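The Table Is Finally Home

If you've stopped by the Walville shop lately, you've probably heard me go on (and on) about the table. I promise this is the last newsletter it takes over, but so many of you asked how it went that I'd feel bad leaving you hanging!

For anyone just joining us, we spent most of the winter working around a folding table with a bad leg. You could sand on it, as long as you didn't lean. Xóchitl Medrano leaned on it in December with a full tin of paste wax in her hand, and that was pretty much the end of the folding table. I said I'd find us something real, and then I spent weeks looking at tops that were too small or too shiny or cost more than my first car.

The one we ended up with came out of a dining room over in Drirkdale. Guadalupe Zamudio spotted the listing and called me before I'd even had breakfast. The seller wanted 200 dollars and would throw in the drive over if we could meet him halfway, which we did, in the rain, with two moving blankets and a tarp. I had my heart set on something pale, but I fell for this brown the second I saw it - a nice warm middle brown, with darker streaks running along the grain. And it has a rounded corner! My hip has met every square corner in this shop, so you can imagine how I feel about that.
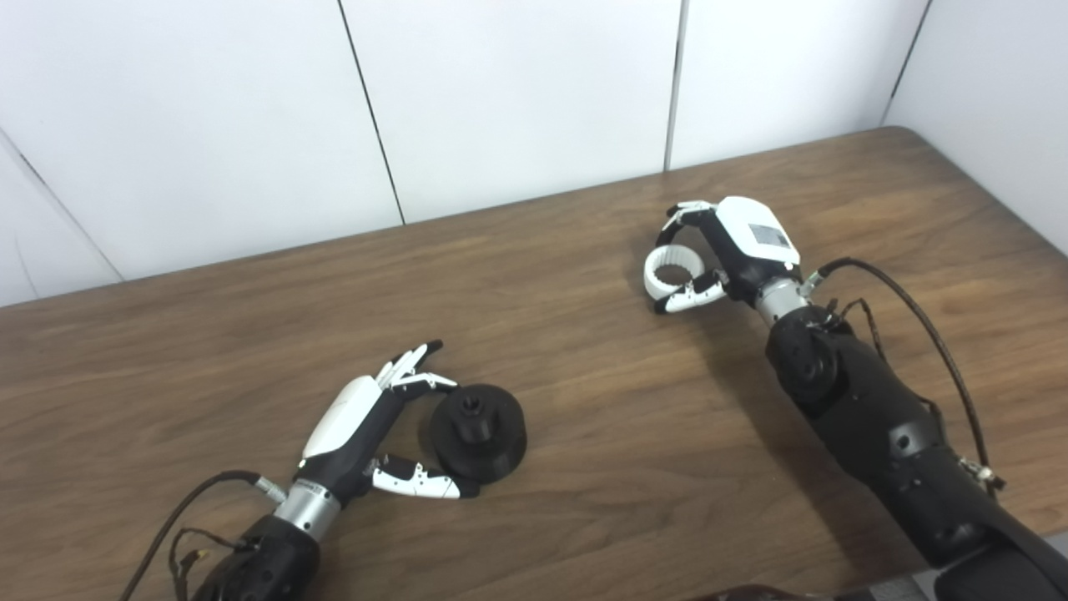 Getting it to sit level took two tries. The floor dips toward the door and Macario Barrera had to cut shims for it, then cut them again after we changed our minds about which way the long side should go. He was very nice about it the first time.

Now for the upkeep, and I'm looking at those of you who come to the evening sessions. Wipe it down with a damp cloth and then a dry one, going with the grain. Please no spray cleaner, even the kind that says it's fine for furniture. I rubbed in a coat of oil before we started using it and I'd like to do another before the weather gets too sticky. Yaa Lamptey has lent us a stack of cork mats, and they live on the shelf under the window. Mugs go on the mats. So do glue pots, and so does anything you just pulled out of the toaster oven (you know who you are).

If you're bringing in small parts to work on, like knobs, lids, little stands, lamp bases and so on, this is a really good spot for them now. You can set a piece down and see its shape properly, and it doesn't skate off toward the door the way everything used to. I spent a whole evening fussing with one drawer pull and had the best time.

We still need 4 stools that match, or at least 4 that are the same height. I don't care what color they are. If you've got some in the garage, leave me a note at the front desk, and if they're heavy I can come get them in the truck. I still have the moving blankets in the back.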